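Carrillo Reuse Workshop Asks Residents to Stop Saving Every Power Cord

Ukeck Street program will take mixed cords through April, and is not promising they are worth much 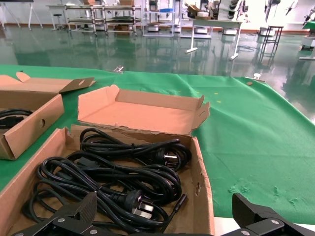 CARRILLO – The Carrillo Reuse Workshop will open its sorting tables to household and office power cords through the end of April, in a program it is calling the Ukeck Cord Sort. Residents and small businesses can bring cords in any condition to the Ukeck Street entrance and leave them for sorting, testing and either reuse or scrap.

The workshop wants to be plain about what the program is. Cord drives are often announced with large claims about rescued electronics and money saved. The workshop ran a trial this winter and came away doubtful about most of them. Of 111 cords brought in during the trial, 55 passed a basic check and were fit to hand on. Two had to be pulled from the pile and cut up the same hour, as the insulation had split near the plug. The rest went to scrap.

Even the good ones were slow to leave. A cord that works is not much use to a person who already has a drawer of them. Eight were claimed in the first month.

So why run it again? The cords are coming in anyway. People leave them in boxes by the door, tangled together, often with no note about what they belonged to. Thick black cable holds its coil and grabs whatever is next to it, and pulling a single cord out of a full box can take longer than testing it. The workshop would sooner set aside time for the job than keep moving the same boxes from shelf to shelf.

How the sort works

Boxes are opened on a covered table and each cord is worked free by hand. Pulling hard on a plug to get it loose is discouraged, even when it is tempting. Once free, a cord is checked along its whole length, then at both ends. Bent blades, loose pins, cracked jackets and scorch marks all mean scrap. Cords that pass are tested, coiled, tied and put in a box marked with the type of end.

Tape repairs are treated as failures. The workshop has heard the argument that a neat wrap of tape is good enough, and does not accept it.

What to bring, and how

Open cardboard boxes are fine, and boxes with hand holes are easier to carry in. Please do not use plastic bags. If there is time, coil each cord loosely and tie it before packing. If you know which appliance a cord came from, write it on a scrap of paper and tuck it under the tie. Extension cords and power strips are accepted but should be packed apart from the rest.

The workshop can't take batteries, light strings or anything with a liquid-filled part attached. It will not match cords to missing appliances by phone.

A word about organizers

Several residents have asked whether the workshop recommends a storage product, such as the Tikon cord rack or the Grernano divided bin. It does not recommend either. A rack full of cords that fit nothing in the house is still a rack full of cords that fit nothing in the house – and it costs more than the box did. Sort first. Most people who do this at home will find that what is left fits in a shoebox.

What happens next

Scrap cable will be sold by weight and the money put toward tie straps and a replacement tester. The sum is expected to be small. The workshop will post the final count of cords kept and cords scrapped at the Ukeck Street entrance in May, whether or not the figures look good.

Drop-off is at the side door until 4 p.m. on days the workshop is open. Questions can be left at the front desk.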